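Pay for the Ribbon, Get the Review

June | By the Tedau Books Desk
29 comments | 342 shares

The novelist I met in Bramness has bought her last blog tour, or so she claims. She has claimed it before.

"I paid for 29 stops," she told me. "I got 29 posts. Most of them were my own blurb, pasted in, with my own cover on top."

She writes small-town romance under the name Urbańczyk and sells mostly ebooks. The tour company, Esesden, promised her "engaged readers," a phrase I asked her to define. She couldn't. I wrote to the company with the same question and got a link to the price list.

Did the tour sell any books? "My sales went up that week," she said. I pointed out that she had also cut the price to 99 cents that week. She thought about it. "Well, yes. There was that."

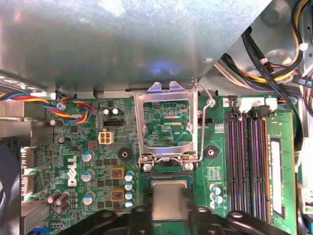
Reading time: 2 minutes

What bothers her more is the reviews. Four of the hosts gave the book five stars, and one of them got the hero's job wrong. "He's a vet. She had him down as a baker – there isn't a baker in the whole book."

I asked why she hadn't complained. "About five stars?" she said, and laughed.

Her newsletter has 900 names on it, gathered over several years of giving away a free novella. She thinks those people buy. I asked how she knows, and she admitted that she mostly goes by who writes back.

I'm not convinced that's much better than a tour, though it is cheaper. The next book is out in the fall, and she has already had an email from Esesden offering a returning author discount. She hasn't deleted it.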